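Wotthorpe — the desk corner, in pictures

Posted in: Rooms / Tidying
February

Quick one this month, sorry. I have a longer post half written about the hallway and it keeps not getting finished, so have some pictures of the back room instead. It's the one with the brick wall that everybody asks about in the comments.

Background for new people. The Wotthorpe unit is one long room, brick on one side, white paint on pretty much everything else. We took it on 3 winters ago with nothing in it. White furniture because it was cheap and because the brick is loud enough already. Wood floor stays, no rugs, I've lost that argument twice and am done.

The plan for this round was small. Flowers out, cables sorted, stuff that lives on tables put into boxes. Two of those got done.

Best part of the room, for me, is where white meets brick. I'd been looking at paint charts for that wall (a color called Tudeldale Stone, very nice, very beige) and I'm so glad we left it alone. Reddish brown with grey ones mixed in, lighter mortar. White beams and pipes up top. The little pot is pink and orange, fake flowers, fake everything, needs dusting and that's it. 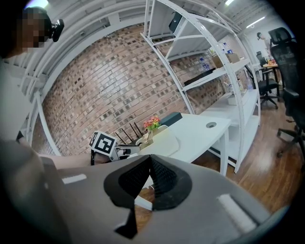 The tables and what ended up on them

Tables first. White tops, with a round hole for cables, which I'd recommend to anyone buying a desk ever. Saves so much mess if you use it. We mostly don't use it. Yellow cable is still going over the edge, see below, it's on the list.

Router stays out in the open. I tried it in a cupboard at our last place and the signal was terible, so now it just gets to be ugly. Black, four antennas, pot of pink flowers behind to soften it a bit. Dark navy box with a lid at the far end. The see-through beige container is the catch-all — pens, clips, whatever, it goes in there at night and comes out again in the morning. Sunflowers on the other table, in a clear vase. Also artificial. There's a theme.

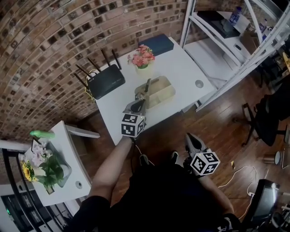

2 min read

Shelving is next. White metal unit, holds bottles and cardboard and anything flat that has no home yet. I want matching boxes on there, have wanted them for almost 10 months. The Piątek ones are the right depth but only come in a sort of mustard. Grosero does a plain white, sold in packs of 8, and I dont need 8. If anybody wants to split a pack let me know in the comments.

Floor got oiled before Christmas. Shows every crumb, looks great at four in the afternoon when the light comes in low. Worth it I think. Ask me again in summer.

Things people asked last time:

Is the brick sealed — yes, matte, one coat. It still sheds a little dust along the bottom and I just vacuum it up.

Where are the flowers from — all over. The sunflowers were a thrift store find, stems cut shorter to fit the vase. Pale pink ones were added in later to fill the gaps.

Do the white tops mark — yes. Coffee, mostly. Baking soda and a damp cloth, don't scrub.

Hallway post soon. Need to find the before pictures first, they're on the old phone.

Filed under: brick, white furniture, fake flowers, cables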